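Beverley Lightfoot
Software, mostly the planning side. Two arms, one table.

Jun 5, 2024

1/ I've been rewriting the layer that sits between our policy and the two arms, and a few people asked what's in it. Here's a thread. It's mostly plumbing. If you came for model architecture there isn't much of that.

2/ The task is sorting recyclables. Cans go in one container, plastic bottles in the other. Two arms share the table and either one is allowed to pick up either kind of item. The arms don't talk to each other directly. They talk to a process called Flumon, and Flumon decides who may go where.

3/ Flumon used to be a lock. One arm asked for the middle of the table, got it, did its pick, did its drop, gave it back. It was safe and very slow. The second arm spent most of a run parked at the side.

4/ The new version hands out volumes with a time window on them. An arm asks for the space it expects to sweep over the next stretch of motion, and gets all of it, part of it, or a hold. If it gets part, it can start moving and ask again on the way.

5/ Asking again on the way is where all the bugs were. A request made mid-motion has to be checked against where the arm will be when the answer arrives. I was checking it against where the arm was when it asked. At low speed you don't notice. At normal speed you get a small hitch every time a window rolls over.

6/ Fixed that by stamping each request with the predicted joint state and refusing it if the real state has drifted too far. The planner then sends a fresh one. Costs one extra message now and then.

7/ Perception next. There's a camera on the wrist and a fixed one over the table, and they disagree a lot. The wrist camera is good at what the thing in the gripper is. The fixed camera is good at where the containers are. For a long time we fused everything into one estimate, which let each camera spoil the part the other one was good at.

8/ Now the object class comes from the wrist view once something is held, and the drop target comes from the fixed view. Wrist first or table first depends on the stage of the task. It's a lookup table with 14 rows and I'm not ashamed of it.
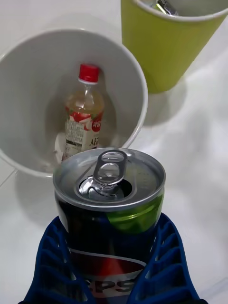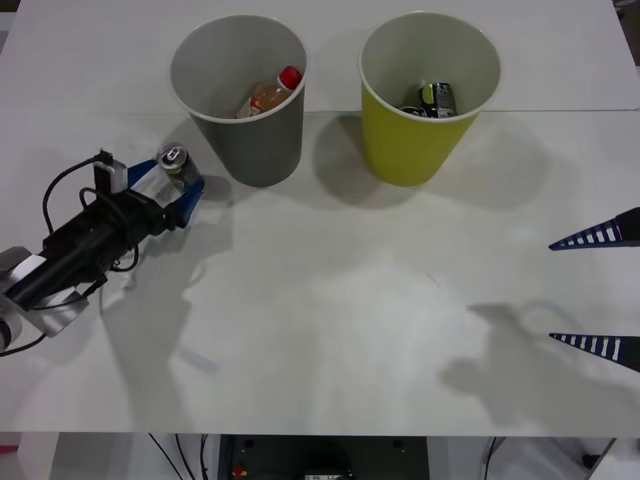

9/ Clear bottles are still the hardest class for us. What the detector really latches onto is the cap and the label. Take the label off and confidence drops a long way, and it'll sometimes report a cap with nothing under it. We keep a separate set of unlabelled bottles for testing and it's the set I look at first after any retrain.

10/ Cans are easier to recognise and harder to hold properly. The fingers are compliant, so they wrap a bit, and the reported gripper width isn't a good guide to how tight the grip is. I stopped using width to decide whether a grasp succeeded. It now uses width plus motor current plus a quick look from the wrist camera after the lift.

11/ Someone asked about placement. We don't plan to a precise point inside a container. The target is a disc above the opening, shrunk by the radius of the object, and the planner can pick any point in the disc. If the item is tall we add a tilt limit so it doesn't catch the rim on the way in.

12/ The rim matters more than I expected. Light paper containers move if you brush them. Then the fixed camera has to find them again, and until it does every stored drop target is slightly wrong. So a contact during placement now marks the target as stale and the other arm isn't allowed to use it until there's a fresh detection.

13/ That one rule took most of September to get right. The first attempt marked everything stale on any contact at all, including fingers touching the item they were meant to be picking up. Both arms would stop and wait for a detection that had no reason to change.

14/ Tooling. Every run gets written out as one log with camera frames, joint states, Flumon messages and the policy's outputs on the same clock. The viewer for it is called Inskip. You scrub along and see who held which volume and why a request was refused.

15/ Before Inskip I was lining up text logs by hand. If you're starting a two-arm project, write the viewer early. Mine is ugly and has no undo and I use it every day.

16/ Replay is the other useful bit. We can feed a recorded run back through the current planner with the arms switched off and compare the decisions. There are 1124 recorded runs in the replay set. A full pass takes up to 31 minutes, so it goes off with every merge to the main branch and not on every push.

17/ Replay has a limit and I've been caught by it. As soon as the new planner makes a different choice from the old one, the camera frames after that point belong to a world that didn't happen. So we only score up to the first difference and flag the rest for a person to look at. In the last pass there were 17 flagged runs. Most were harmless changes in which arm went first.

18/ On simulation: we use it for collision checking and timing, and I don't trust it for anything to do with grasping thin cans or soft fingers. Other groups may have better contact models than ours.

19/ Collision checking itself comes from Kundberg, our in-house library. Arms and fingers are capsules, containers are cylinders, the table is a plane. Held items are added to the arm's own geometry when the grasp is confirmed and removed when the gripper opens. Forgetting to remove one gave me a planner that refused to go near anything. I spent an afternoon blaming the calibration.

20/ Cables aren't modelled. They should be. At present there's a keep-out margin around the wrist that I set by eye, and it costs us some reachable space near the far side of the table. It's on the list.

21/ A question from the replies: why not train one policy for both arms and let it learn to stay out of its own way? We tried. It worked well on layouts close to the training data and got timid on anything else, with both arms hovering. We may go back to it with more data. Flumon would stay in either case as the thing that can say no.

22/ Another: what happens if Flumon dies? Each volume has an expiry. If no renewal comes, the arm slows to a stop inside the space it already holds. I test this by killing the process in the middle of a run, a few times a week.

23/ What's next. Handing an item from one arm to the other needs two overlapping volumes, and overlap is exactly what the current rules forbid. I've got a sketch where the pair of arms asks for a shared volume jointly and both have to release it. The release is the part I haven't worked out.

24/ The Jurkness branch has the start of it if you're on our repo. Don't run it on hardware yet. The timeout values in the config are placeholders and two of them are zero.

25/ I'll add to this thread when the handover works in replay. Questions about the message format are fine, post them under 14 so I can find them.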